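Broneck Shared Workspace: Frequently Asked Questions

Who can use Broneck?
Anyone 18 or older with a membership or a day pass. Most of our members are self-employed or work remotely for a company somewhere else. We also have a few small firms that rent rooms by the month.

How do I join?
Fill out the form on the Membership page. You will hear from Judite Bragança at the front desk within two working days, and she will set up a time for you to come in, see the building and collect your key card. Bring a photo ID. Firms should also bring a copy of their business registration.

What does it cost?
A day pass is $50. Evening-only membership is $80 a month. For full membership and private rooms, see the rate sheet on the Membership page. Rates go up once a year, in December, and current members are told a month ahead.

What are the hours?
The front desk is staffed from 8:30 a.m. to 5 p.m. on weekdays. Full members can get in at any time with their key card. Evening members can get in from 5 p.m. until midnight. Day pass holders need to be out by the time the desk closes.

How many desks are there?
There are 60 desks on the open floor, and none of them are assigned. If you leave for more than an hour, please take your things with you or put them in a locker. Desks that have been left with belongings on them overnight are cleared in the morning, and the items go to the front desk.

Are desk supplies included?
Yes. Scissors, markers, tape, staplers and pens are kept in the supply cabinet next to the copier. Use what you need and put it back the same day. Paper for the copier is included up to a monthly limit, and after that it is billed by the sheet.

Can I bring my own furniture or equipment?
In a private room, yes, as long as it fits through the door and you take it with you when you leave. Nothing may be screwed into the walls. Tape on the carpet is fine if it comes up cleanly. On the open floor, please stick to what fits on one desk.
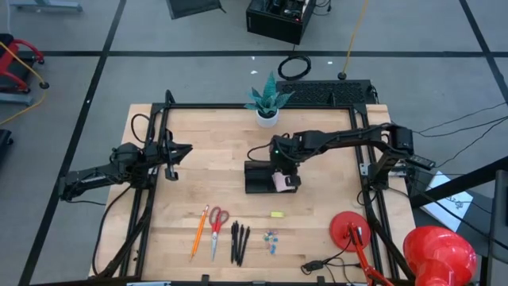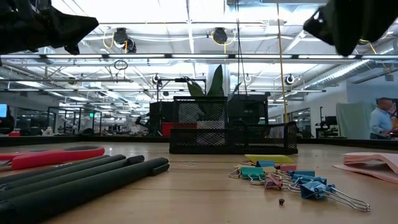

Anything that draws a lot of power, such as a space heater or a kiln, needs approval first. Send the make and model to the front desk and allow a week for an answer. Space heaters are usually turned down.

Can I get mail here?
Full members and firms can use our street address. Letters are sorted by 11 a.m. Packages are held for two weeks and then returned to the sender. We can't sign for anything perishable, and we don't accept pallets.

How does the internet work?
Wi-Fi is provided by Jateo and covers the whole building except the stairwells. The password is printed on the back of your key card sleeve. Private rooms have a wired connection too. If yours isn't working, check that the cable is in the left-hand port before you call.

How do I book a meeting room?
Through Fledico, our booking system. Your login is sent when you join. Rooms can be booked up to three weeks ahead, in half-hour blocks. If you don't check in within 15 minutes of your start time, the room is released. The large room, Pangaribuan, has a screen and a speakerphone and can only be booked by full members.

Can I bring guests?
Two at a time, signed in at the desk. Guests may stay for up to three hours and must be with you. Dogs are not allowed, apart from service dogs.

How do I cancel?
Give 30 days' notice in writing. Deposits are returned after the room has been checked and all key cards are back. A lost card costs $15.

Who do I contact about a bill?
Liên Lò handles all billing. Use the Billing option on the contact form and include your member number.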